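Getting your first grasp working in the simulator

Right, this is the bit of our Raser club project where most people get stuck, so I've written it up before the October intake arrives! Load the Gurolham table, drop in your props and set the gripper height to 30 above the object. Then lower it in small steps -- big jumps send things flying off the table (I've lost a lot of fruit that way).
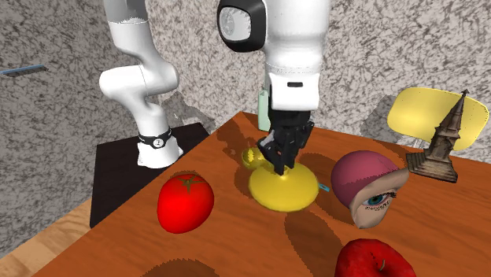

Fingertips at the top of the yellow object, tomato over to the left.

Once you're down at the object, close the fingers slowly and let the sim run for 20 steps before you try lifting. If it slips, change the seed to 356 and have another go -- that layout's a bit kinder. Save your run in the Pichon folder when you're done.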